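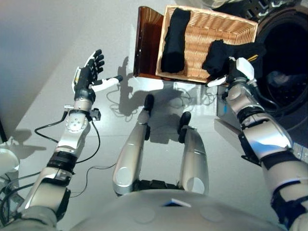

Black clothes going grey and fluffy in the wash - is it the machine or is it me?

I own a great many black clothes. This was a style decision once and is now mostly a way of not having to think before eight in the morning. The trouble is that they no longer count as black. Two T-shirts I bought in May have gone the colour of a wet pavement, and my work trousers come out covered in pale fluff, as though I had been carrying a sheep.

The machine is a front loader, a Cillari, which came with the flat. I sort the darks into a wicker basket next to it, and that is where they go again when they come out. I wash at 40 on whatever the dial was pointing at when I moved in, with powder, and I fill the drum until the door argues. The towels go in the load before.

My sister-in-law says the basket is to blame and I should get a plastic one. My neighbour says vinegar, but he says vinegar about everything, including his knee. I have looked at a new machine in the Marchetti showroom in Dillcombe and it was £169 more than I have any intention of spending on trousers. What should I change first?

Posted by greyscale_dave, Jan 18, 2018

drumroll

Don't buy a machine. The fluff is your towels. They shed in the drum and in the door seal, and the next load collects it. Peel back the rubber at the front of the door and have a look underneath, preferably not just after eating. Wipe it round with a damp cloth, then clean out the filter, usually behind a little flap at the bottom. Put a tray down first. I didn't, and the hall carpet has never forgiven me.

After that, swap the order so the darks go in before the towels. It costs nothing and you can start tonight.

The greying is a separate matter and I'm afraid that one is you. If the door argues, the drum is too full. The clothes can't move, so they just rub against each other and never rinse properly, and what's left of the powder dries on them as a sort of bloom. Fill it so you can still get your hand in flat above the clothes. Then:

- turn everything inside out, trousers included
- wash at 30, on a short cycle with a gentler spin
- use liquid made for darks. Powder often has bleach in it, even when the box is coy about the fact
- run an extra rinse if your machine has the button
- dry them out of the sun

None of it will bring back the T-shirts you have already ruined. You can get a packet of black machine dye for those, but check the label, as polyester mostly ignores it and the stitching tends to stay its old colour. I've dyed 4 pairs of jeans that way and three looked fine. The other pair I garden in.

MrsPegg

Vinegar. A cupful in the drawer.

loose_ends_lil

Agree with most of what drumroll says, though I'd leave the vinegar in the cupboard. Some makers don't like it near the rubber, so read the booklet if it's still around.

I'd also stick up for the basket. Wicker doesn't turn anything grey. What it can do is snag, if a bit of cane has snapped and is poking inwards. Run an old pair of tights round the inside and you'll soon find out. I lined mine with a cotton pillowcase, a dark one, and the whole lot lifts out when it's time to wash. Ordinary baskets do let the air through, and I wouldn't swap mine for plastic. Just don't leave damp things sitting in it, or it will start to smell like a boathouse.

For fluff that's already there, I have a Liloteck lint brush that does trousers well enough. A damp rubber glove does them better - stroke downwards, one direction, and the fluff rolls up into a disgusting little sausage. I find this far more satisfying than I should.

One last thing: check the pockets. A single tissue in a dark load will do more harm than a month of towels.

Contact us | House rules | © Dillcombe Household Help | Back to top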